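Notes on a Second Viewing of "Grumar"

"Grumar" (98 min., in Irish and English with subtitles) is the second feature from director Daithí Mac Carthaigh, and it received only a limited release in theaters before moving to home video. I reviewed it briefly when it first appeared and gave it a cautious recommendation. Having now watched it again at greater leisure, I find that the earlier notice understated its merits in some respects and overlooked a serious weakness in another.

Plot in a nutshell, without spoilers: as the movie opens, we are introduced to Calleo, a land surveyor in middle age who has been sent to the coastal parish of Prurach to settle a boundary dispute between two branches of the Ó Riain family. The dispute concerns a strip of grazing land that neither side uses. Calleo takes a room above the village store, expects to remain for three nights, and is still there 40 days later. Along the way he becomes acquainted with the elder Mrs. Ó Riain, who holds the only surviving copy of the original map and declines to show it to him until he has answered a number of questions about his own family. To say more would spoil the viewing experience.

The principal strength of the film is its patience. Mac Carthaigh allows conversations to continue past the point at which most directors would end them. In one instance, Calleo and the younger Ó Riain son walk the length of the disputed wall in a single take, and the subject of the land is not raised until they have reached the gate. The performances are restrained throughout. Calleo is written as a man who prefers measurements to opinions, and the lead actor conveys this through posture and small hesitations, with very little assistance from the dialogue.

The screenplay, credited to Daithí Ní Bhriain, was adapted from her own stage play of 70 minutes. The origins of the material remain evident in the kitchen sequences, which are the best in the film. The exterior material added for the screen is less even. A subplot involving a missing ferry schedule occupies a considerable part of the second act and is resolved in a single line.
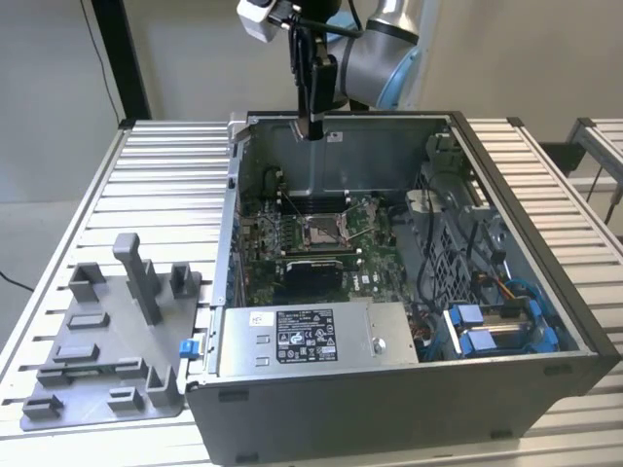

Open desktop tower on the worktable.

My more serious reservation concerns the final act. The film has spent well over an hour persuading the viewer that the map itself does not matter very much, and it then asks the viewer to care a great deal about what the map says. The reveal is handled with tact, and the last exchange between Calleo and Mrs. Ó Riain is moving. However, the two halves of the argument do not fit together as well as they should. On first viewing I attributed this to my own inattention. On second viewing I must conclude that the difficulty lies in the script.

A word should be said about the sound. There is almost no music. The one recurring piece, a slow air for solo fiddle, is heard in full only over the closing credits, and I would advise viewers to remain seated for it. Elsewhere the film relies on wind, footsteps, and the refrigerator in the village store, which becomes something of a character in its own right. The subtitles are clear and sensibly timed, although a few of the jokes made at Calleo's expense appear to have been shortened in translation.

The theatrical screening I attended in November, an early evening showing at our local art-house theater, drew 39 people, according to the attendant at the door. This was a respectable turnout for a film of this kind, and several of those present stayed in the lobby afterward to discuss the ending. Opinion was divided. A gentleman seated behind me maintained that Calleo had known the contents of the map from the beginning. I did not find support for that reading the second time, but I looked for it.

The home video edition contains the feature, a short conversation between Mac Carthaigh and Ní Bhriain, and a filmed reading of two scenes from the original play. The conversation is of interest chiefly for Ní Bhriain's remarks on the role of Mrs. Ó Riain, who never left her chair in the stage version. There is no commentary track.

"Grumar" is recommended to viewers who appreciate quiet, character-driven drama and who do not require every question to be answered. Those looking for a mystery in the conventional sense may wish to choose something else. I have revised my rating upward by half a star, and the earlier review will remain on the site with a note directing readers to this one.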